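Home Reviews Storage Walls & Paint Tools About Search

Witard Peel-and-Stick Wallpaper: A Review After One Winter

By Rakiya Nwankwo

I have hung paste wallpaper in three houses and taken it down in two of them. Taking it down is why I agreed to try a peel-and-stick product. I used Witard's medium-weight vinyl in a hallway, on one wall of a small bedroom, and inside the back of a bookcase. It has been up since November, and it is now March.

The rolls come in a cardboard tube with a plastic cap at each end. Mine arrived with one end cap missing and the first few inches of the roll creased. Customer service sent a replacement roll without asking for photos, and it came in the same week. The print on the replacement matched the others closely enough that I used it next to them.

The backing paper has a grid on it, which helps with cutting. The grid is accurate. I checked it against a steel rule at both ends of a roll. The instructions are one folded sheet and leave out the most useful thing, so I will say it here: wash the wall with a mild cleaner, rinse it, and leave it overnight. I skipped this behind the bedroom door, and that is the only place where a corner has lifted.

Putting it up

Peel back the top few inches of backing, set the strip against a plumb line, and work down with a felt-edged squeegee. Witard includes a hard plastic one. It left fine scratches on the matte finish, and I put it in the drawer after the first strip. The Skinik felt squeegee I already had did a better job.

The adhesive gives you time. You can pull a strip off and set it again two or three times before it starts to lose grip. After that the edges pick up dust and stop sticking well. One person can manage strips up to the height of a door. For full-height walls I wanted a second pair of hands, and I borrowed my sister for the hallway.

Corners are the weak point. The vinyl does not like being wrapped around an inside corner, and if you try it will pull away and leave a hollow line. Cut it in the corner and start the next strip with a small overlap. Outside corners went better, especially with a hair dryer on low.

Pattern matching took longer than the hanging. The large leaf design I chose has a long repeat, so there is a lot of waste. On the hallway I threw out enough paper to line a closet. If you are covering a short wall, pick a smaller print or one of the plain textures.

How it has held up

The hallway gets the most wear. Coats brush against it and a bicycle leans on it. There is one scuff at handlebar height that did not wash off, and otherwise it looks as it did the day I finished. Pencil came off with a damp sponge. Ballpoint did not.

The seams are visible if the light comes from the side. Between 4 and 5 in the afternoon I can count every strip in the bedroom. At other hours I don't see them. Thammasiri's paste-the-wall paper, which I used in my last house, had tighter seams, and I would still choose it for a room with big windows.

Smell was stronger than I expected on the first day and gone by the end of the week with the windows open.

Where else it can go

Flat panels are the easiest surface of all. The bookcase took me one evening, and most of that was removing shelves. Leaf prints in particular do well on small enclosures and partitions, where the walls are short and you don't have to match many seams. 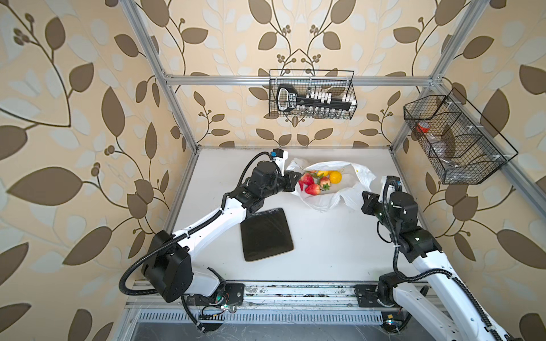 Brown and pale gray leaves on a cream ground, used on three walls around a white tabletop.

Removal

I peeled off a test piece in the bookcase after 15 weeks. It came away in one sheet and left nothing behind on the sealed wood. On painted drywall it was less tidy. A strip from behind the bedroom door took two flakes of paint with it, each smaller than a fingernail. That paint was old and I don't know what was under it. Renters should try a small patch first and give it a few weeks — a test of one day won't tell you much.

Compared with Stikthorpe

Stikthorpe makes a thinner version that costs less. I used it in a laundry room two years ago. It tears if you reposition it, and it shows every bump in the wall. Witard's is easier to handle and hides more. For a rental you plan to leave within the year, the cheaper one is fine.

Good: forgiving adhesive, accurate grid, clean removal from sealed wood.
Bad: poor squeegee, long repeat on the large prints, seams show in side light.

I have one full roll left and plan to use it on the panel behind the coat hooks.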